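Speaker notes: budgeting for the two-arm packing cell
Seren Landeg, Lurnstead site, Nov 14, 2021

**Slide 1. The ask**

- We want approval for one two-arm cell at Lurnstead, delivered in February.
- Gert has the Skanura quote. Hand out the printed copy now, not at the end.
- The arms are less than half the total. Say this early.

**Slide 2. What the quote leaves out**

- Spare gripper fingers. Budget for 10 sets in the first year.
- Power and cabling. Tamsin wants a sparky in before the bench goes down.
- Display stands and trays. Cheap, but every change of stand means reteaching positions.
- Training: 7 staff, 200 dollars a head.

**Slide 3. Lease or buy**

- Leasing suits us if the product range keeps changing. Buying is cheaper from year three.
- Cloltholm leased first and bought later. Shona can speak to their numbers if asked.
- Pause for questions. Finance will ask about resale. We don't have a good figure yet.

**Slide 4. Floor space and stock**

- Soft items are the hard part: sandwiches, wrapped rolls, pastries. Bottles and boxes hold their shape.
- Allow 400 dollars a month for test food. Evelien has put it under consumables, so it won't show on the equipment line.
- Leave this slide up while Gert talks through the bench layout. 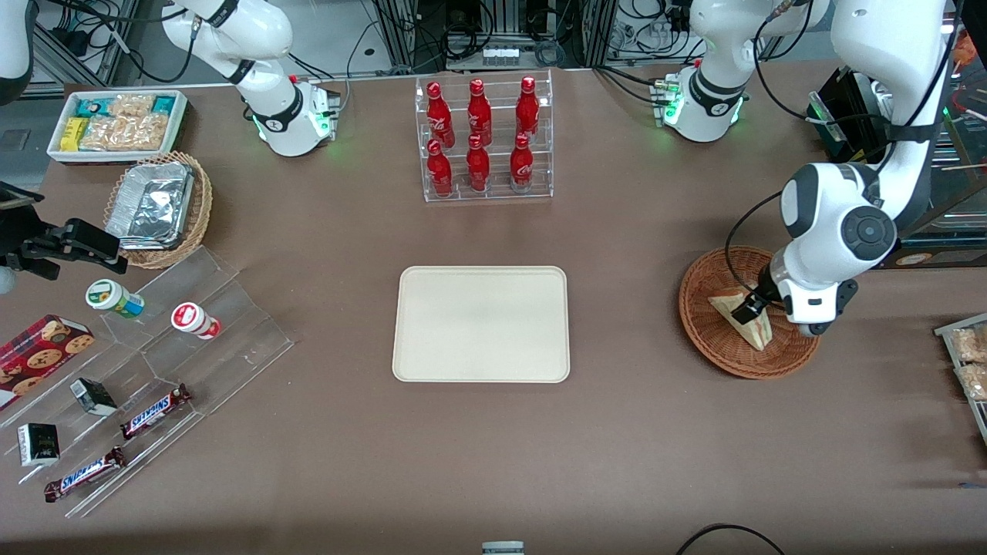 *Slide 4: left gripper with a sandwich at the wicker basket, cream tray empty.*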